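Call for participants: gripper comparison, drawer task

Cadus is looking for people to run arms for us in June. Read the whole page before you write. It will put some of you off, which saves everybody's time.

We have been sent a lot of grippers over the past year, most with a video of one doing something impressive, once. We don't put much faith in the videos. The makers of the Plorunlow say it opens any drawer a person can. Suvby say the same of theirs, at a lower price. We would like to see both claims tested by people who have no stake in either, with every failed pull written down next to the good ones.

The job is dull. You sit at a controller and open and close small drawers, 30 attempts to a block, 7 blocks to a shift, then swap the gripper and start again. The first round was 1000 attempts and settled very little, mainly because two operators had different ideas of what "open" meant. There is now a written rule, and you will be asked to stick to it even when you think it is daft.

We want people who:
have used a robot arm before, or a crane, a digger or anything else worked at one remove
will write "missed the handle" when they missed the handle
don't work for a gripper maker, or for anyone who sells their goods

You don't need a degree. We have had good operators with one and good operators without.

We pay 2065 kroner a shift, plus travel inside the city. Lunch is not included — there is a bakery downstairs. Shifts are at the Brynjólfsdóttir building, second floor, and the lift is slow.

Châu Đào runs the sessions and will show you the controller. Inger Hafþórsson keeps the results and has the last word on what counts. She is hard to argue with, and we'd ask you to argue anyway if you think a score is wrong.

To apply, send a short note to Châu by 25 February 2026. Tell us about a time a machine did not do what its seller promised. A CV is fine but we may not read it.

The drawers: 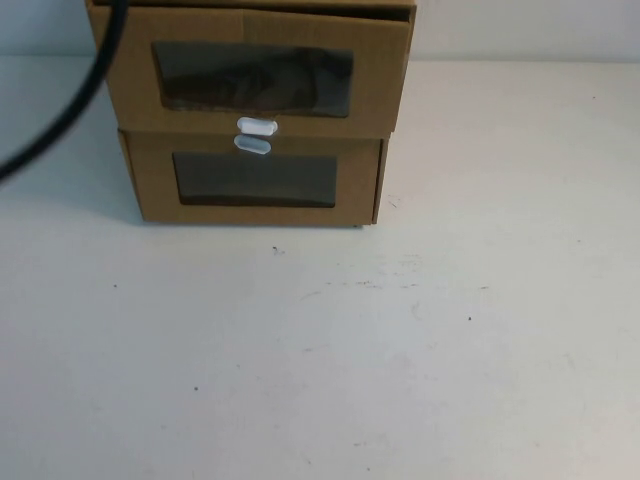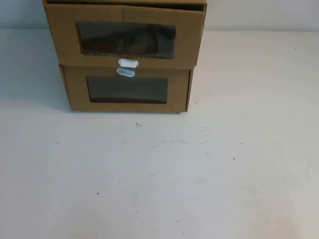
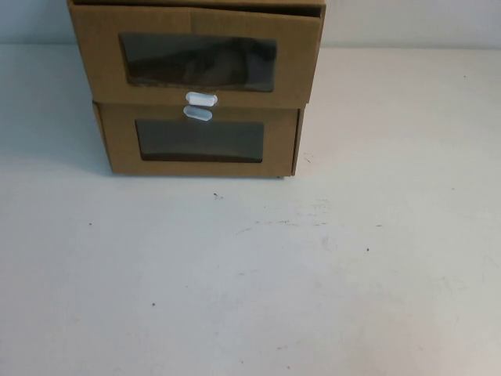 Two-drawer cardboard unit with white oval handles and dark film windows.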